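Teleop demos for shelf work: slow and clean, or natural speed?

Posted by flirgate_lm
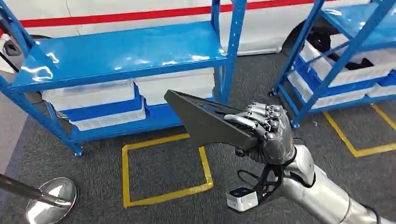
We teach the arm by remote control, and I am the operator for most sessions since October. My question is about speed. When I move slowly, the recordings look clean, but the trained policy is also slow and it hesitates before it closes the fingers. How do you do it?
Loredana Marchetti

breltel46
Natural speed, always. The policy copies your pauses too. We threw away some 2,000 slow demos for this.

gentile_k
I don't agree with breltel46. With flat objects, fast demos gave us many bad grasps at the edge. Slow for the approach, normal for the carry.

breltel46
Then your operators need more practice. Two weeks with the glove before you record anything.

flirgate_lm
Two weeks is not possible here. Did somebody try guiding by hand for the arm only, and the fingers later by remote?

gentile_k
We tried on the Flusovo setup, 46 demos. The wrist angle was better, but your own body comes in the head camera and this is a problem at training. Also please check the delay of your link. Mine was bad and I blamed the operator.

flirgate_lm
I did not measure the delay. I will do it tonight and write the number here.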